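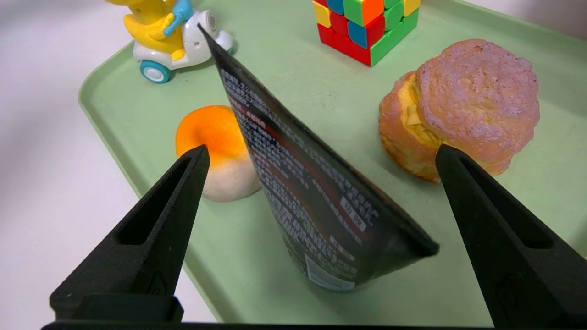 A green tray with a peach, a scooter, a bread roll and a tube. No two things from the same room.

Home Rooms Talk Small Jobs Shop Sign in

The tray by the door: a talk with a woman who sorts other people's stuff

6 min read

She's late, I'm later. We meet in the kitchen of a narrow house in Dallatitz, where she runs a one-woman sorting business called Rirent. Eleven years of it. Before that, payroll at a shipping office, and she doesn't want to talk about payroll.

She wants to talk about trays.

"Everybody asks me about closets," she says, filling the kettle. "I don't care about closets. A closet has a door. You shut it, you go to bed. What drives people nuts is the stuff that's out. The stuff that doesn't have a place yet."

Her answer is a plastic tray with a raised edge. One per floor. Anything that turns up where it shouldn't goes on the tray, and once a day the tray gets emptied. That's the method, the whole thing. She charges for it and people pay.

I ask if it has to be that soft green.

"No. Well. I like the green. I tried a bright red one at a client's place and she said it was like having an alarm going off in the hall." She thinks about it. "Pale is good. You see the stuff, you don't see the tray."

And the rim matters. She is very firm on the rim. Flat boards don't work, things roll. A toy peach will roll, a bread roll will (she laughs at this, says yes, the name). She has strong feelings about baskets too, mostly bad.

"A basket is a hole. You put a tube of something in a basket in June and you find it at Christmas. On a tray it just lies there looking at you."

So what ends up on them? Toys first. Always toys. Little vehicles, pretend fruit, the real fruit that someone mistook for pretend fruit. Then tubes, and she could go on about tubes. Hand cream, glue, paint, something for the dog. All that tiny writing down the side.

"People keep a tube for years because they can't read what it is. Black tube, white writing, tiny. They squint at it and put it back. I say take it to the window. Get your glasses. If you still can't tell what it's for, you weren't going to use it."

Does she throw it out for them?

"Never. I don't throw out anything. I put it in their hand and wait."

The waiting is most of the job, apparantly. She tells me about a family over in Acuña, 17 visits before they parted with a single thing. Tray full every time. Same stuff, more or less, going round and round the house. The mother would empty it onto the kitchen table, the kids would carry it off the table, and by the next morning it was back.

"And then one week it's half empty. I didn't do anything! They just got sick of carrying the same scooter up the stairs."

Kettle's boiling now. She keeps talking over it so I miss a bit – something about a drawer.

I ask about money. Her own trays came from Zoltbridge, the kitchen supply place that closed its shop on the hill. She bought the leftover stock, 900 of them, which she admits was too many. They were in her mother's garage until her mother had words. Now they're in a lockup and she gives one away on every first visit.

"I'll be giving out trays when I'm ninety."

Food on the tray, then. I had to ask, I've got a thing about food next to toys.

"Food goes first. Before anything. If there's bread on there you deal with the bread, and while you're standing there you may as well do the rest. Bread is useful like that." She has had clients tell her it's unhygenic and she doesn't really argue. Wipe it down at night. Warm water, a cloth, done.

What about people who live alone, no kids, no plastic fruit?

"Worse! Way worse. With kids you can blame the kids. I had a man with 2 trays on one floor because he said the first was for things he was still deciding about. I took the second one away. He rang me the same evening to ask for it back."

Did he get it?

"He did not."

She doesn't own much herself. A shelf of cookbooks, a bad chair. A tray on the counter with her keys, some stamps and a sock on it. The sock has been there since the weekend. I point this out.

"I'm deciding," she says.

Last thing I wanted to know, where does a person start if the house is really bad. Boxes up the stairs bad. She's putting her coat on by this point, she has someone across town.

"Not with the boxes. Put the tray down somewhere you walk past. Pick up what's by your feet. Leave the boxes till you're bored."

And she's out the door. Left me with the washing up, and a tray.

COMMENTS

We did this with an old baking sheet and it works fine, you don't need a special one. Mine has a rim though so ok, point taken.

Once a day?? Ours gets emptied when the in-laws visit.

Does she still cover Acuña? Tried the number in the last issue and it rang out.

My kids treat the tray as a shop. They come and browse. Has anyone fixed this

Justice for the man with the second tray.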